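Month-end petty cash check, quick version

For anyone at Plekik covering the front office while Ginevra is out. Takes 30 minutes if the receipts are in the box, longer if they're not.

Before you start: box key, the blue log, last month's signed sheet. Do it Thursday after the counter closes, not during.

1. Count the cash. Twice. Write down both numbers even if they match. Coins too.

2. Add up the receipts by hand or in the spreadsheet, don't care which. Cash plus receipts should come to the float. Ours is $149. If someone topped it up mid-month there should be a slip from Michalis in the log.

3. Match each receipt to a log line. Date, amount, initials. No initials, put a sticky on it and ask. Don't initial for somebody else, ever.

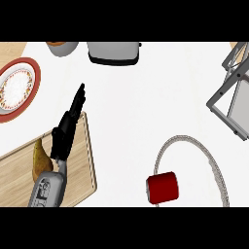
4. Look for the odd stuff. Same amount twice in a week. Receipts with no vendor name. Round numbers. Anything from Pemton should have an order number on it, they always print one. Usually it's a lost slip or a typo and thats fine, but write it down anyway.

5. Off by under $5? Note it on the sheet, sign, move on. Over that, stop. Lock the box, don't fix it from your own pocket, call Themis Kourkoulas at ext. 2981. Don't go asking round the office first.

6. Second person recounts and signs. Can't be whoever held the key that month. Achilleas is normally free after four.

7. Scan the sheet and receipts into the Umel folder, month first in the file name, so "November petty cash". Paper goes in the gray binder.

Refill requests go on a seperate form, same folder. Themis needs it before noon or it waits till the next run.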